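4. Setting up a price test in Ditum

Last revised Dec 29, 2024

A price test shows two or more prices for the same offer to separate groups of visitors and records what each group does next. It is meant for products that already have a sales page. If you have not yet built a page, finish section 3 first and come back.

You will need:
an account with Owner or Editor rights
one published offer page
the prices you want to compare, including the one you charge now
a connected payment provider, or pre-order mode switched on

4.1 Creating the test

1. Open the project and choose Tests from the left-hand menu.

2. Click New test and pick Price. The other types (Headline, Layout, Waiting list) are covered in section 5.

3. Give the test a name. Use something you will still recognise in six months. The name appears in reports and exported files but is never shown to visitors.

4. Select the offer page. Only published pages are listed. If your page is missing, check that it has not been archived along with an older project.

5. Enter the control price. Ditum fills this in from the page. Change it only if the page is out of date.

6. Enter up to three test prices. Each one must be in the same currency as the control. Prices may be higher or lower than the control, and there is no need to space them evenly.

7. Set the split. The default gives every price an equal share of visitors. You can give the control a larger share if you are worried about lost income, but the test will take longer.

8. Click Save draft. Nothing is shown to visitors at this stage.

Note: Tax is added after the test price, using the tax rule already set for the page. If your page shows prices with tax included, tick Inclusive before saving, or the groups will see a higher figure than you typed.

4.2 Choosing who takes part

1. Open the draft and go to the Visitors tab.

2. Choose New visitors only or All visitors. New visitors only is recommended for any product that has been on sale before.

3. Add exclusions. Existing customers are excluded by default. You may also want to exclude your own staff by entering the office network address.

4. Choose how a visitor is remembered. By browser is the quickest. By email is more reliable if people tend to look at the page at work and buy at home, but it works only where they sign in or join your list.

5. Check the estimate at the foot of the tab. It gives the number of visitors needed for each price and the expected length of the test at your present traffic.

Caution: Do not send a mailing that quotes a price while a price test is running. Readers who click through may be placed in a group with a different figure. If a mailing has to go out, link it to a separate copy of the page that is not part of the test.

4.3 Worked figures

The figures below come from Nkosi, a small firm selling an online stock-keeping tool, and are used with its agreement. The test ran through August with 2 prices and an equal split.

Visitors entered: 587
Reached the checkout: 232
Paid: 83

The report screen shows these three lines for the test as a whole and again for each price. Read the whole-test lines first. If few people reach the checkout at any price, the page itself needs work, and comparing prices will tell you very little.

The Income per visitor line is the one to use when comparing prices. It divides the money taken by everyone who entered the group, including those who left straight away. A lower price will often bring more sales and still do worse on this line.

4.4 Starting, pausing and stopping

1. Click Check test. Ditum opens the page once at each price and reports any that fail to load.

2. Click Start. The status changes from Draft to Running. Changes can take a few minutes to reach all visitors.

3. To pause, click Pause. New arrivals see the control price. People already in a group keep the price they were shown for fourteen days.

4. To stop, click End test and choose which price to keep. The page is updated at once and cannot be put back into the same test.
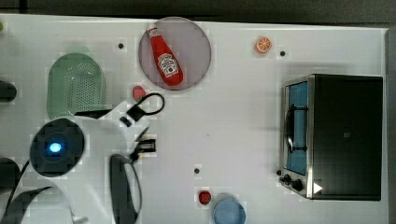

Stestano wrote to say that its first test had been ended after four days, when one price looked well ahead, and that the order was reversed when the same prices were run again for a full month. It asked for a warning on the End test screen. One has been added, and it appears whenever a test is ended before the estimate in 4.2 has been met. You can still end the test, but the report will be marked Early.

4.5 If you use Drelen for payments

Drelen holds its own price list and will refuse a charge that does not match it. Before starting the test:

1. Sign in to Drelen and add each test price as a separate item.

2. Copy the item code for each price.

3. In Ditum, open the draft, go to Payments and paste each code beside its price.

4. Run Check test again. A code that is missing or used twice is marked in red.

Refunds are made in Drelen as usual. A refunded order stays in the Paid line and is shown again under Refunded, so take one from the other before working out income by hand.

Exporting the results of a finished test is covered in section 6.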